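4.3 Setting up the moxa warming lamp (Erna floor-stand model)

This section covers first assembly and the daily check. Read section 4.1 (electrical safety) before you begin. The lamp is for use by trained acupuncture and bodywork staff only. It must not be used on a patient who cannot feel heat normally in the area being treated.

Assembly

1. Stand the base on a level floor and lock both rear castors.

2. Slide the column into the base until the collar meets the stop. Tighten the collar screw with the key supplied.

3. Fit the lamp arm to the top of the column. The arrow on the arm must line up with the arrow on the column cap.

4. Hang the lamp head on the arm and turn the locking ring clockwise until it clicks.

Note: Columns supplied by Milgate have a longer collar screw, part 732. The two screws are not interchangeable.

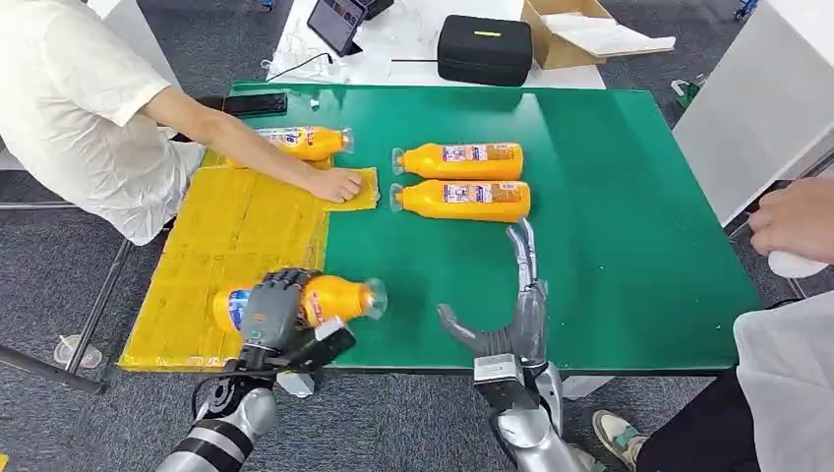
5. Route the mains lead down the column and press it into the clips. Leave enough slack at the top for the head to tilt fully in both directions.

6. Plug the lead into a wall socket. Do not use an extension lead or a shared adaptor.

First heating

7. Turn the head to face an empty part of the room, with at least 80 cm clear in front of the guard.

8. Set the dial to 2 and run the lamp for one full timer cycle. A slight smell from the plate coating is normal during this cycle. Open a window if it is strong.

9. Let the head cool fully before moving the stand.

CAUTION: The guard stays hot after the lamp has switched off. Do not rest towels, couch roll or clothing on it.
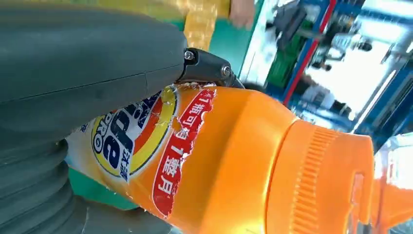 Positioning for treatment

10. Place the couch first, then bring the stand to it. Lock the castors before lowering the arm.

11. Set the head at the distance given in table 4c for the area to be warmed. Never let the guard touch the skin or a needle handle.

12. Start at the lowest setting. Ask the patient how the heat feels after one minute, and again after any change of dial or distance.

Note: Needles conduct heat. Where needles are in place, use the greater of the two distances in the table.
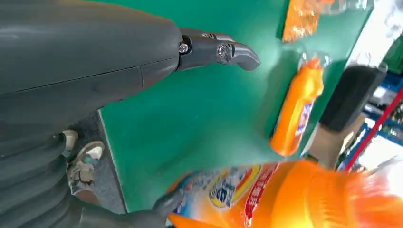
The arm joints need checking at the start of each clinic day. With the lamp unplugged and cold, move each joint through its full range and watch for sagging. A jointed part held by screws, like the black finger in the picture with its two metal ones, should be looked at one screw at a time, and the lamp arm is checked in the same way. Tighten by hand only. If a joint still drops under the weight of the head, take the lamp out of use and record the fault.

The plate is rated for 300 hours. Enter the running time in the log at the back of this manual, and order a replacement plate from Cumwood before the limit is reached. Fitting is described in section 6.2.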